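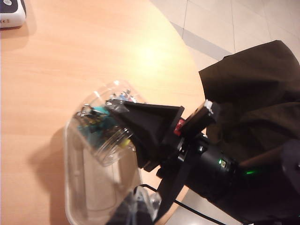
Cloudy film on tabletop, won't wipe off

Posted in Home & Cleaning – Furniture
326 views

mapleleft_kate
10/12/23

Help please. Moved into a rental in Nendwood, light colored table came with the place. Every time I clean it there's a dull haze once it dries. Only shows when the ceiling light is on, in the daytime you'd never know. Tried dish soap, then a spray from under the sink (Bondine, the lemon one), then more soap. Haze got worse I think. Landlord wants it left how I found it and I've got 40 bucks max to spend on this. No idea if it's real wood on top or some kind of coating. What do I use??

gruffydd_shed

Stop adding stuff. It's buildup. Polish on top of soap on top of polish, seen it on every table I ever bought used.

Warm water, splash of white vinegar, soft cloth. Wring the cloth out til it's barely damp. Wipe one small patch, dry it right away with a second cloth, move on. Don't let it sit in puddles, expecially near the edge where water can get under. Do a spot underneath first in case the finish doesn't like vinegar.

Probably have to go over it 3 times if the last tenant used polish too. First pass usually looks worse – smeary – keep going. If the cloth drags or feels gummy that's the old polish coming up.

After that plain water only, and a drop of soap if somethings sticky. Skip the lemon spray.

tt1354

we just put a tablecloth on ours lol

porchlight_dee

Agree w/ the vinegar answer but not if it turns out to be waxed wood, vinegar can dull that. Easy check – put one drop of water on it somewhere hidden, wait a few min. Goes dark, then it's soaking in and you've got bare or oiled wood. Use wood soap on that, no vinegar. Beads up and sits there, it's sealed, you're probably fine.

Also is your water hard? I had the same haze in my old apartment on everything, table, shower door, faucets. Switched to jug water for the final wipe and most of it quit. Cost me almost nothing.

Microfiber not paper towels. And wash the microfiber without fabric softner, it leaves its own film.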